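Equipment planning for household robotics is the part of a robot project in which people work out what to buy, what to borrow and what to put off until next year. It covers the hand-held grippers used to record everyday chores, the spare parts that keep them going, and the ordinary household goods they are used on, and it tends to take a good deal longer than anyone hoped at the start!

Budgets are usually built up from the task. Clothing is a favorite place to begin, as most homes have plenty of it, but soft, bulky garments ask more of a gripper's jaws than a box or a cup would, and a buyer does well to try a thick one before settling on a model. 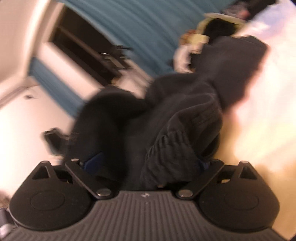

A black garment held in the jaws of a hand-held gripper.

The planner Oldřich Jelínek, whose Cordero worksheet is still passed from one small lab to the next, suggested splitting the money into 4 pots: tools, spares, rooms and people's time. His own first plan, drawn up for the Wilton project, set aside some 2000 dollars for spares and came up short by November (he had forgotten shipping, which he cheerfully admitted in later editions).

Rooms deserve a line of their own. A furnished bedroom gives a bed to work on and a pile of clothes to work through, along with all the chairs and curtains of a lived-in place, and it can often be had for far less than a purpose-built space.
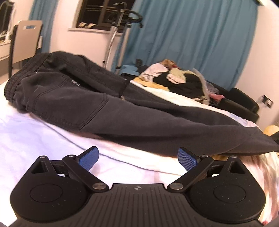 Finger pads come next, and the Birnance guide advises ordering them in pairs, together with a few extra pivot pins, so that one worn part doesn't hold up a whole day's recording. Oltasmont, a later project, kept 46 pairs on the shelf and reordered after every 200 hours of use.

Contact the editors | © Household Robotics Reference | Back to top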